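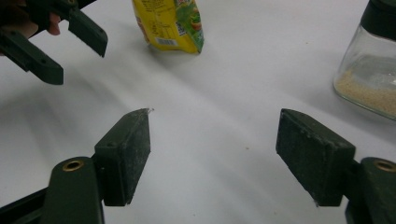 Household Practice, Unit 3: Dry Goods and Jars

Handout for the Tresow evening course. Please bring it again to the next unit.

1. Preparing the table

Before you open any package, take away everything that is not necessary. At home many people work on a small corner between the toaster and the mail, and later they find rice under the bread box. You need a free area wide enough for both forearms. On a white surface you notice spilled grains and flour dust quickly; on a dark or patterned one, wipe twice.

The package and the jar should stand at the back or at the side, so that your sleeve does not touch them when you reach across.

2. The jar

Glass with a tight lid is preferred in this course. Check the rim with one finger for small chips. Wash jar and lid separately and let them dry overnight with the opening down. A lid which smells of the old contents goes once more in warm water with baking soda.

For the exercise we use the 735 ml jar from Sondelach. The smaller size has a narrow neck and needs a funnel.

3. Filling

Cut the package straight, near the upper edge. Hold the jar with the other hand and pour slowly. At two thirds, stop and tap the jar gently on a folded towel, then continue. Leave a finger's width of air below the lid.

Our test portions were 605 g of lentils and 238 g of rolled oats. The lentils went in one jar, the oats also, but with nearly no space left. If your package is bigger, close the rest with a clip and store it behind the jar.

4. Label

Write the contents, the month of filling (for example: December) and the cooking time, if the package gives one. Tape goes on the glass, not on the lid, as lids are exchanged easily.

Homework

Choose one shelf in your kitchen and keep it in this order for 14 days. Note which jars you opened often and move them to the front. Reading: the Mackay booklet, chapter on pantry shelves.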